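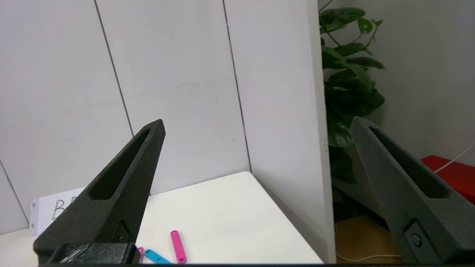
A pair of dark gray gripper fingers, tips angled in. Photo: Araceli Cuevas

I have ridden the Number 7 bus from Varela to Broltley more times than is sensible for a grown woman with a working car. My sister thinks I'm having some kind of episode. My dentist, who is in Broltley (long story, he used to be in Varela and I followed him), has started scheduling me by the timetable without being asked.

The whole route is 80 miles, and with 49 stops on it you can imagine the pace. You could drive it in well under half the time, and everybody who finds out I take the bus tells me so, usually while jingling their keys. I know! I've driven it! It's a perfectly dull road with one good pie place and I never once stopped for the pie, and now I have it nearly every trip, thanks to the long layover at Wusasano when the drivers swap.

Let me tell you about the seats. The ones over the rear wheels are warm all winter and unbearable from June on. The single seat behind the back door looks like a prize, and new riders always dive for it, but the door blows straight onto your ankles at every stop. Third row, right side, is where you want to be. You get the river after Rester, then the long grain sheds, then the high school with the marching band out in whatever weather they've got. I've heard that band work on the same eight bars for two months. They're getting there.

People do talk on a slow bus, though less than I expected. Mostly they eat. I have been offered boiled peanuts, half a tamale, cold fries, and a slice of birthday cake off a paper towel by a man who was wearing the party hat. I said yes to all of it. Then around the feed store everybody goes quiet and half the bus falls asleep, me included, and I've missed my stop twice that way and had to walk back along the highway with my good shoes in my bag.

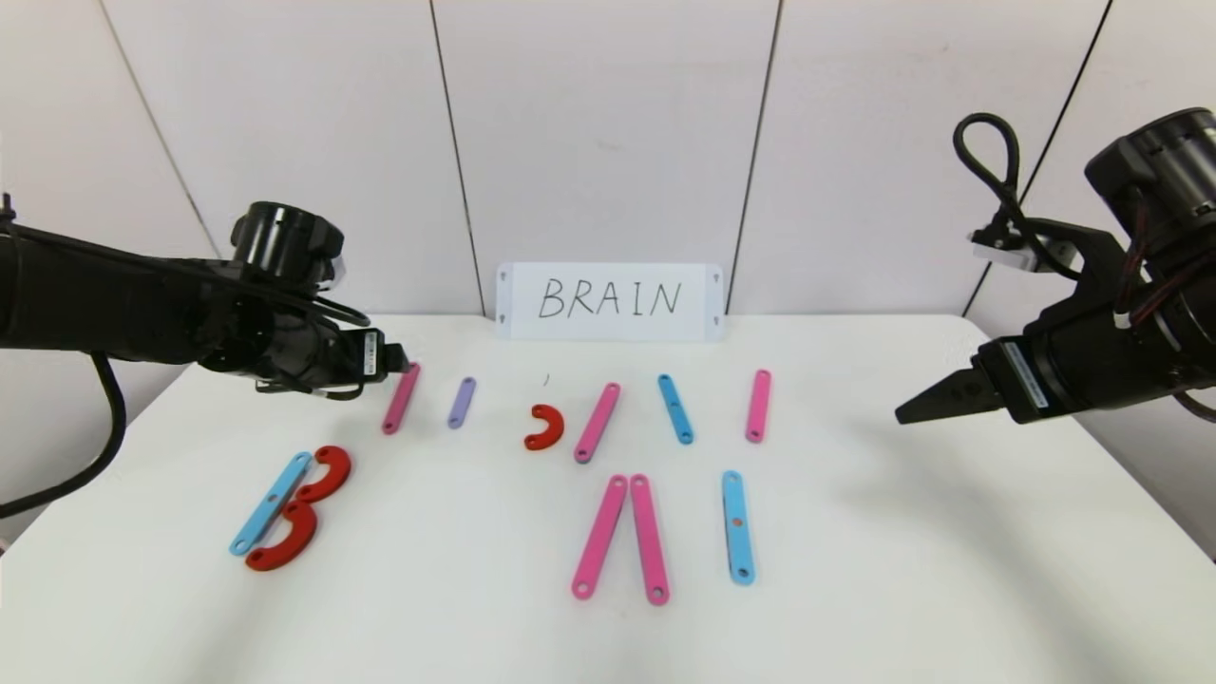
BROLTLEY, 29 Dec 2023

I rode out again this morning, mainly to see how the bus does in the dead week of the year, when no one is sure what day it is. It was Friday, for the record. The coach was number 2632, my favorite, the old one with the squeaky bell cord and the ashtray lids that somebody painted shut. The heater was going like a hair dryer. There were kids with new headphones, a woman returning a very large lamp, and a couple arguing in whispers about whose mother had started it.

The lamp lady got off at Rester and the driver climbed down to help her with it, and we all sat there and waited, and I didn't hear one sigh. I've been trying to work out why I'm so much nicer on that bus than I am in my own car. In the car I would have been leaning on the horn. I think it's that I've already given up the day by the time I sit down, so there isn't anything left to be robbed of.

Anyway, the pie was apple, a bit heavy on the cinnamon. I got a second slice to go for my sister, who says she isn't interested in the bus but has asked, two times now, whether you need exact change. You do, and the driver won't break a twenty.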